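Gallery notes, Gramisbridge storage pages, April 21, 2024. Topic: wrap and foil rolls in a shallow tray. Tray from Clallell, wallpaper pattern from Warkier. 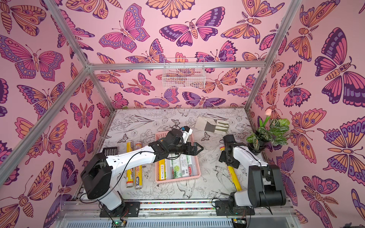
Five rolls side by side, pink tray, vented sides.

Lying flat, rolls take the most floor area. Standing them up frees space but needs a tray wall on at least 2 sides.

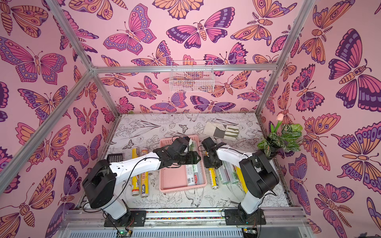 Sopacua wrote in that upright rolls tip over in any drawer that gets pulled hard, and keeps everything flat.

Fair point for drawers - shelves are less of a problem.
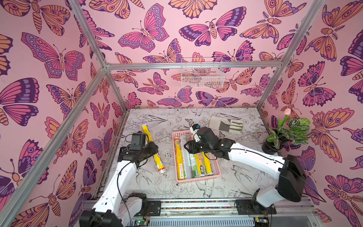 Long tubes go in last, along the tray's longer side. Measure the drawer first and allow up to 20 mm of clearance.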